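How to Write a Short Film Review People Will Want to Finish

I love short reviews. Give me 300 words on a movie I've never heard of and I'm happy for the rest of the evening (happier still if it sends me off to find the thing). They're also the best possible way to start writing about film, and you can have your first one done by Saturday night if you pick the movie today.

What follows is the method I use for the small reviews on this site. I'll use a movie called Ratia as the running example. It's a quiet drama about two sisters who inherit a ferry, it doesn't have a big star in it, and it's exactly the kind of movie a good short review can help.

What you need

A movie, ideally one you haven't seen. Something to write on that doesn't light up the room. A clock you can see from the couch. And 60 minutes after the credits when you won't be interrupted, so turn off the phone and warn the household.

Step 1: Go in cold

Skip the trailer. Skip the other reviews too, even the headlines, even the star ratings. I know this is hard! But if you read that the second half drags, you'll sit there waiting for it to drag, and then you'll write that it drags. Read everybody else after you've finished your own draft. It's much more fun that way, like comparing notes with a friend on the walk home.

Step 2: Take small, ugly notes

Write down things, never opinions. "Boring" will mean nothing to you in the morning. "Long shot of the ticket booth, rain, she doesn't answer him" will bring the whole moment back. My notes for Ratia ran to one side of an index card, and half of it was dialogue I wanted to get right. Jot the running time next to anything you may want to check. One of mine reads "53 min, laughs for the first time," and that became the heart of the review.

If you're in a theater, write large and don't look down. You'll get lines running over each other. You can usually untangle them afterward.

Step 3: Find your one scene

Before you write a word, ask yourself which scene you'd describe to someone who asked how the movie was. Go with the first one that comes up. It may be nowhere near the climax, and it may not be the one you think you ought to admire.

In Ratia, mine was the older sister laughing at a bad joke told by a passenger. She has been stiff as a board up to then, and the actress lets the laugh get away from her, and you suddenly see what the two of them must have been like as kids. Everything I wanted to say about the movie was in there: the patience of it, the acting, the way it holds back.

Step 4: Draft in four paragraphs

The first paragraph gets the reader into the movie. Say what kind of story it is and who it's about, in two or three sentences, and let some of your feeling about it show already. You don't need to open with the director's career.

The second is plot, and it should be shorter than you want it to be. Stop at the point where the real trouble begins. For most movies that's somewhere in the first half hour. If you catch yourself typing "meanwhile," you've probably gone too far.

The third is your scene. Give it room! Tell us what happens, what the camera does if the camera does anything interesting, how it sounds. This is where you earn the reader's trust, and it's the part you'll enjoy writing most.

The fourth says what didn't work and who might like the movie anyway. Be specific here as well. "The music is too much" is okay, but "the strings come in every time someone looks at the water" lets the reader decide whether that would bother them. (It bothered me a little. By the third time I was laughing.)

Step 5: Let it sit, then cut

Leave the draft overnight if you can, or at least through dinner. Then read it out loud. You'll hear the soggy bits right away.

Words I nearly always take out: very, truly, somewhat, compelling, masterful, and "the film" wherever "it" would do. I also take out my first sentence about half the time. The second one turns out to be a better start.

Check every name against the credits. Check the spelling of the title, especially if it has an accent or an odd letter in it. I once reviewed a lovely little thriller called Voß and typed it three different ways in one page, and I heard about it from readers for weeks.

Step 6: Write the headline last

Take it from something already in the review. The headline for Ratia was "A Laugh on the Ferry," and it took me ten seconds, which beats the hour I used to spend on puns.

A few common snags

I didn't like it and I don't know why. Go back to your notes and look for the point where they get thin. That's where the movie lost you, so write about what was going on there.

I loved it and all I've got is gushing. Great! Gush in the draft. Then keep the one sentence that could only be about this movie and swap the rest for your scene.

I can't avoid the twist. Say there is a turn, say whether it works, and move along. When I wrote up Ikach I never mentioned the brother at all, and the review was fine without him.

It keeps coming out too long. A piece of 4,000 words is a wonderful thing and I read them with pleasure, but it's a different job. Save the cut parts in a file. My leftovers from Droltell grew into a whole separate post about movies set in boarding houses.

Do three or four of these and you'll notice that you've started watching differently. You'll be picking out your scene while it's still playing. Send me a link when your first one is up, I'd love to read it!

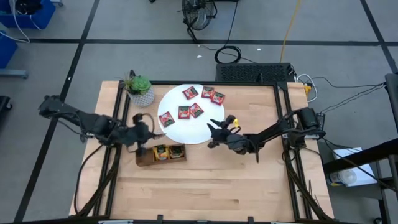
Red packets on a round white board, butcher-block bench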